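4. Before you order: payload and budget

Read this section before you sign a quotation for the Tuvmont arm. Most overspending we see at Randura starts with a payload figure copied out of a brochure.

4.1 Write down the heaviest item the arm must lift, in grams. Weigh it. Don't trust the packaging.

4.2 Add the weight of the gripper, the wrist camera and any cable that hangs from them. Our standard gripper and camera come to 400 g. Sellers tend to leave this out.

4.3 Ask the seller for a trial with plain gym weights, at full reach and at the speed you need. A demonstration with foam blocks proves very little. 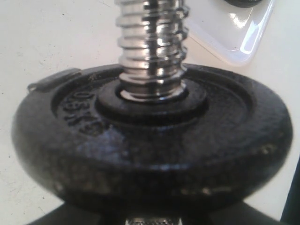 4.4 Start the trial light and go up in small steps. Note the load at which the arm slows, sags or drops out, and keep the sheet with your quotation.

CAUTION: Keep hands clear of the table during lifts. Iron plates can slip without warning.

4.5 Budget for what the headline price leaves out. The Cimeo bundle is listed at £3327, but that covers neither spare finger pads nor the second year of software. Allow another £400 and be suspicious of any quote that says "from".

NOTE: "Up to 2 kg" usually means close to the base. Ask for the figure at full reach, in writing.

4.6 If the seller won't run the trial, don't order.

Section checked by Parvathi Shetty, 11 October 2025.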